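What I Changed in Our Abandoned Cart Emails

June 28, 2024

I've been putting off writing this one up because the work was spread over several months and my notes are in three different places.
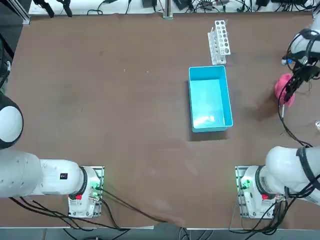
The store is Trumley. They sell canvas bags and a small line of aprons, all online, and I've handled their email for a little over two years. When I started, the abandoned cart setup was a single message that went out a day after someone left. It had the logo, a line saying "You forgot something!" and a ten percent code. It made money, so it stayed the way it was for a long time.

Last December the owner, Nuria Lemma, asked me how many of the people using that code would have come back and bought anyway. I didn't have an answer. I had a number for how many orders used the code, and I had been putting that number in a monthly report as if it explained itself.

So the first thing I did was hold some people out. For a stretch of weeks, a slice of the people who left a cart got no email at all. I was nervous about it and so was Nuria. You're giving up sales on purpose, or you think you are. We picked a slice small enough that a bad result wouldn't hurt much.

The whole test covered 1423 carts. That isn't a lot. If you work for a big retailer you can get that many before lunch, and you can split them any way you like. With a list like ours you have to pick one question and wait.

What we saw was that a good share of the people in the no-email group came back and bought without any help from us. They mostly did it within two days. The emailed group still bought more, so the emails were doing something, but the gap was a lot smaller than my monthly report had suggested. A fair number of the discounts had gone to people who were already on their way back.

I told Nuria that, and she took it better than I would have.

The second thing was timing. Everything I had read said to send the first message within an hour. I tried it and didn't like it. Our reply inbox picked up a few notes from people who were still shopping, or who had left to measure a laptop to see if it would fit the bag. One woman said she felt watched. That's only one person, but I remembered it when I was setting the delay.

I moved the first email to 7 hours after the cart was left. I'd love to say I tested every hour between one and twenty-four, but I didn't have the volume. Seven hours was long enough that most people were done for the day, and short enough that they still remembered which bag it was. It did better than the one-day version and got no complaints, so I stopped there.

The second email goes out two days later. There's no third one. I had a third for a few weeks and it mostly produced unsubscribes.

Then there was the writing. This is the part I enjoy and also the part where I waste the most time. I wrote eleven subject lines for the first message and the one that won was the product name followed by a question mark. I've stopped trying to be clever in subject lines for this kind of email. The person knows what they were looking at. If you say the name of it, they know what the email is about and can decide whether to open it.

For the body I took out nearly everything. The old template had a banner, the cart contents, a row of four other products, a block about the brand's story and a footer with social icons. I kept the cart contents and one button. Under the button I put two short lines about shipping and returns. Those lines came from going through old customer service messages and seeing what people asked before they bought. It was shipping cost first, by a long way, and returns second. Then a lot of people wanted to know if the canvas would shrink.

I put the shrinking answer in the second email. That email has no pictures in it at all, and it's signed by Nuria. She does read the replies. I wouldn't have signed it with her name if she didn't.

The discount now only shows up in the second message, and only for people who haven't bought from Trumley before. Repeat customers get the same email without it. I expected somebody to notice and write in upset. So far that hasn't happened, but I have a reply ready and Nuria has said we'll give them the code if they ask.

I should talk about the mistake, too.

When I moved everything over from Ader, the old email tool, to Lockyer, the one we use now, I rebuilt the cart link by hand. Lockyer adds its own tracking to the end of each link, and the store's cart page didn't like one of the characters it was adding. On a phone it worked. On most desktop browsers it worked. On one browser, if you weren't logged in, it sent you to a 404 page.

It was like that for 18 days. I had tested the link on my phone and on my own laptop, both logged in, and called it good. The open rate looked fine and the click rate looked fine. The orders were a little low, and I decided it was the time of year. A customer finally replied to Nuria's email to say that the button was broken and she'd like the large tote in olive, please.

I went back and wrote to everyone who had clicked in that period and hadn't bought. It was a plain message that said the link had been broken, it was our fault, and their cart was still there. That message had the best response of anything I've sent for Trumley. I don't think there's a strategy in that. People were trying to buy something and we had put a wall in front of them, so of course they bought when it came down.

Since then I keep a short list that I run through every time I touch a template. I open the email in every browser I can get at, logged out. I click every link, including the ones in the footer. I put something in the cart with a fresh email address and let the whole sequence run for real, which takes a few days, and I don't report on anything until it's done. It's boring and I've caught two more problems with it. One was the wrong currency symbol for Canadian orders. The other was an apron showing up with the name of a bag.

Ghassan Abu Hammour, who I used to share an office with, runs email for Plirkusside, a supplement subscription, and he thinks I'm wrong about the one-hour delay. His customers are buying something they've run out of, and if he waits seven hours they've gone to a drugstore. I think he's right for his list. We went back and forth about it over a couple of weeks and ended up agreeing that the delay should depend on how long a person normally takes to make up their mind. A bag takes people a few days, and I can see that in the data, with the same visitor coming back to the same product page four or five times before adding it to the cart.

He also does something I want to copy. If someone leaves a cart with a single low-priced item, he doesn't email them at all. The send cost is nothing, but he says those people unsubscribe at a higher rate and he'd sooner keep them for the newsletter. I haven't checked whether that's true for us. Our cheapest item is a key strap, and a lot of carts have only the key strap in them, so it would be easy enough to look at.

A few smaller notes, mostly so I can find them again.

Cart emails to people who had already ordered by phone. We take a few phone orders a week and those weren't being matched up, so people who'd called in were getting reminders for something they had paid for. Nuria now adds a tag when she takes the order and the tag stops the sequence.

Out of stock items. If the thing sells out between the cart and the email, the email now doesn't go. Before, it did, and it said "still waiting for you."

Stock warnings. I tried "only a few left" when it was true. It lifted sales a bit. I took it out anyway, because the counts in the store run behind by several hours and I couldn't be sure it was true at the moment someone read it.

Reporting. I've dropped the line in the monthly report that gave total revenue from cart emails. In its place is the difference between the emailed group and the group we still hold out. It's a smaller number every month and I had to get used to looking at it.

Next I want to do the same kind of holdout on the welcome series, which also has a code in it, and which I suspect has the same problem. I have to wait until the fall bags are out, since the list grows slowly over the summer and I'd be looking at a handful of people. The draft of the new first message is written. It's four sentences long, and Nuria has asked me to put the picture of the dye vats back in.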